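How to Store Soap Bars While They Cure

Cold process soap is safe to handle a day or two after it comes out of the mold, but it is soft and full of water. Curing lets that water leave. The bars get harder, last longer in the shower and lather better. Most recipes need four to six weeks, and high olive oil recipes do better with three months or more.

This page covers the time between cutting and wrapping. For mixing and pouring, follow your own recipe.

What you need

A shelf or rack with open slats
Plain paper, uncoated
A kitchen scale that reads in grams
A notebook or labels
A small fan, if the room is damp

Step 1: Cut at the right time

Press a corner of the loaf with your thumb. If it dents easily, wait another day. If it feels like firm cheese, cut it. A loaf left too long will crumble along the knife, and recipes with a lot of coconut oil reach that point fast, sometimes in less than 12 hours.

Wear gloves for cutting. Fresh soap can still irritate skin.

Step 2: Weigh a test bar

Pick one bar from the middle of the loaf and weigh it. Write the number down with the date and the name of the recipe. My last olive oil batch was cut into large bars, and the test bar weighed 272 grams on the first day. Mark that bar with a small notch on the back so you can find it again.

Step 3: Set the bars out

Line the shelf with plain paper. Do not use wax paper or foil. Bare metal racks can cause rust-colored spots on fresh soap, and aluminum reacts with any lye that is left.

Stand the bars on their narrow edge with a finger's width between them. Keep different scents on separate shelves. Peppermint and clove will get into anything nearby.

A good spot is cool, shaded and dry. Closets work if the door stays open. Bathrooms and laundry rooms do not. I use the Howells rack in the spare room, a tall one with wooden slats, and it has held up well - but any open shelf will do the same job.

Step 4: Turn the bars

Turn every bar once a week for the first three weeks. After that, every two weeks is enough. If you skip turning, the side facing down stays soft and the bar may bend.

Look for small beads of liquid while you turn. Beads that appear in humid weather are usually glycerin drawing moisture from the air. Wipe them off and run the fan on low for a few hours.

White powder on top is soda ash. It is harmless and you can steam it off or leave it.

Step 5: Check the weight

Weigh the test bar once a week, on the same scale. The loss is quick at first and then slows down. My 272 gram bar was down to 241 grams when it stopped changing. Once two weekly readings match, the bar is ready.

Do not rely on the calendar alone. A batch I made in October took 17 days longer than the same recipe made in spring.

Step 6: Move the bars to storage

Cured bars no longer need space between them, but they do need some air. A cardboard box, a drawer lined with paper or an open bin is fine. Airtight plastic traps moisture and the bars may sweat.

Keep batches apart and put the oldest ones where you will reach for them first. If two recipes have to share a container, pick ones you can tell apart by color, and leave out anything strongly scented.
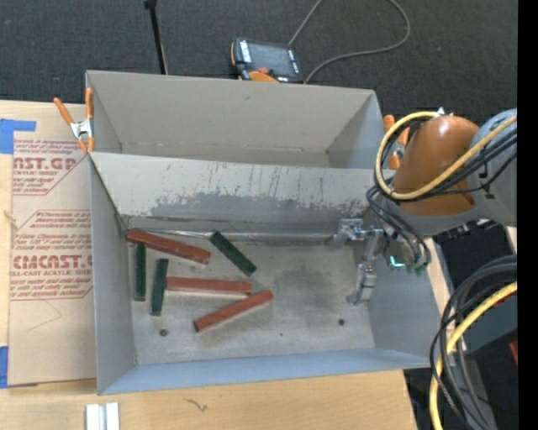

Heledd Rosser wrote in to say that she wraps each bar in a strip of plain paper before boxing it, leaving the ends open. She finds the scent lasts longer that way, and her lavender bars still smell of lavender after eight months. She also asked whether bars can be wrapped early to save space. I would not do it. Paper slows the drying, and a bar wrapped in its second week can take twice as long to harden.

Labels

Write the recipe name, the date it was cut and the date it was ready. Use pencil or a laundry marker, as ink from ordinary pens can run onto the soap.

How long cured bars keep

Most bars keep for a year or longer. Orange spots and a smell like old cooking oil mean that the fats have started to go off. Spotted bars can be used for cleaning, but take them out of the box so you can keep an eye on the others. Recipes high in sunflower or grapeseed oil should be used within six months.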